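A Zodbridge só nos deixava usar o laboratório depois das seis da tarde, e foi assim que passei o meu setembro inteiro a jantar bolachas de água e sal ao lado de uma consola cirúrgica. O clube chamava-se Pekby – nome do cão do Vasilică, que ganhou a votação por falta de comparência do resto da turma.

O Vasilică Pîrvu escrevia o código, a Xinyi Jiang gritava com o código, e eu ficava com a agulha. Parece pouco, mas experimentem ensinar dois braços a coser! O da esquerda segura a borda do corte, o da direita traz a agulha curva, e entre os dois há sempre fio a mais, a fazer laços onde não deve.
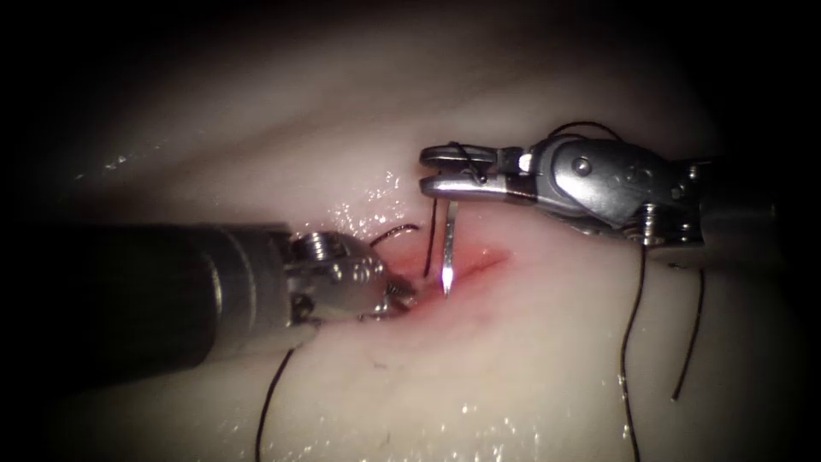
– Mais devagar – disse a Xinyi, com o nariz quase colado ao monitor.

– Mais devagar e adormeço – respondi eu.

Íamos na tentativa 1.706 (o Vasilică apontava todas num caderno, coitado) e a final em Jarnberg era na segunda-feira. A equipa Lü, que nos tinha dado uma tareia no ano anterior, gabava-se de já ter feito mais de 2.000 pontos em treino. Pontos de sutura, claro, que os outros também nós fazíamos.

Respirei fundo e baixei a mão direita um bocadinho. Só um bocadinho. Na sala ouvia-se o frigorífico do corredor e o Vasilică a mastigar.

– Se isto falhar – disse ele, de boca cheia –, a culpa é do parâmetro que eu mudei ontem.

– Que parâmetro? – perguntou a Xinyi.

Ele fechou o caderno muito devagarinho, e eu pousei os comandos antes que ela me arrancasse a cadeira para lha atirar.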